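Prestov Household Laundry Diary - README

Data card, version 4
Last edited 8 May 2025
Maintained by Nighat Cheema. Questions about the diary form go to Babar Janjua.

What you get

The diary is a set of plain text tables in which 103 households in Prestov and Stomville wrote down what they washed, when they washed it and at what temperature setting. Each household kept going for 160 days. There is one row per load. A second table has one row per household.

I took over the files from Jozef Kuipers and have spent more time with them than I meant to. My view is that they are good for a few things and get used for many others. Please read the part on known problems before you make a chart.

Files

loads.csv - one row per load, with household code, day number, load type, temperature setting, spin setting, drying method
homes.csv - one row per household, with town, number of people, machine type, whether there is outdoor drying space
codes.txt - the meaning of every load type code
form.txt - the wording of the diary form as people saw it on paper

Day numbers start at 1 for each household. They don't line up across households, so day 30 in one home may be in a different month from day 30 in the next. If you average by day number and call the result a season, you have made up a season.

Why it was collected

The stated reason was to find out how often people wash bedding and towels compared with clothes. The older Ranus survey asked people to recall this from memory, and its answers looked too tidy to me: a suspicious number of homes said they changed the sheets every week, on the same day, all year. Oluwaseun Amadi argued that a diary would fix this. It fixes part of it. People who write down their laundry know that someone will read it, and I don't believe for a minute that this leaves their habits alone.

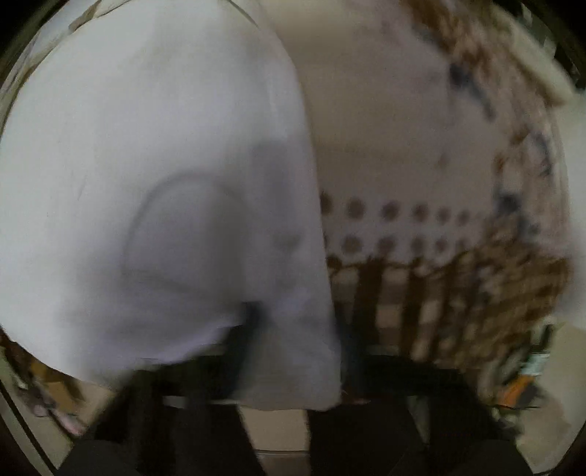 The clearest sign is in the first two weeks. Bedding loads are high there and then drop in most homes. You can read that as keen people getting bored with the form, or as people washing more than usual to look respectable. Roxana Mamani prefers the first reading, I prefer the second, and the data can't settle it. If you need a baseline, drop days 1 to 14 and say that you did.

Load types

The form gave people a short list to pick from:

SHEET - sheets, pillowcases, covers
TOWEL - bath, hand and kitchen towels
CLOTH - everyday clothes
WORK - work clothes and uniforms
DELIC - anything the person thought of as delicate
MIXED - two or more of these in one load

MIXED is the weak spot. The form never asked what was in the mix, so a pillowcase thrown in with T-shirts vanishes from the bedding count. Any figure for "how often people wash their sheets" that comes from SHEET alone is too low, and I can't tell you by how much. DELIC isn't much better. One home put curtains there, another put every sweater it owned.

Known problems

1. Temperature is the setting on the dial. We have no reading of the water itself. Claims about how hot people wash are claims about dials.

2. Comforters and blankets have no code of their own. Some people used SHEET, some used MIXED, and some took the thing to a laundromat and wrote nothing at all. The Baloch notes, which came with the old form, say that large items are "covered under bedding." They are covered only if the person filling in the form guessed that.

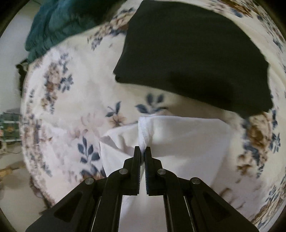 3. Missing days are blank, and so are days with no laundry. The paper form had no box for "nothing washed today." A long run of blanks could be a vacation, a broken machine or a lost pen. Don't turn blanks into zeros without saying so.

4. Drying method was added in September, after 2 of the early groups had finished. Those homes have NA in that column. I have seen it filled in with the most common value, and I'd ask you to stop doing that.

5. One person per home usually kept the diary. Loads run by anyone else were written down if that person remembered to mention it - teenagers seem to be the big gap.

What I would use it for

Spacing between towel loads within one home holds up fairly well. So does the split between line drying and machine drying, for the homes that have it. I wouldn't use the diary for detergent questions, energy costs or anything with "the average family" in the title. The homes were signed up through notices in two towns, and people who answer a notice about laundry are a particular crowd.

Changes in version 4

Fixed household codes that had lost their leading zeros.
Removed the "cleanliness score" column. There was no record of how it had been worked out.
Added form.txt.

Corrections are welcome. Send the household code and day number with each one.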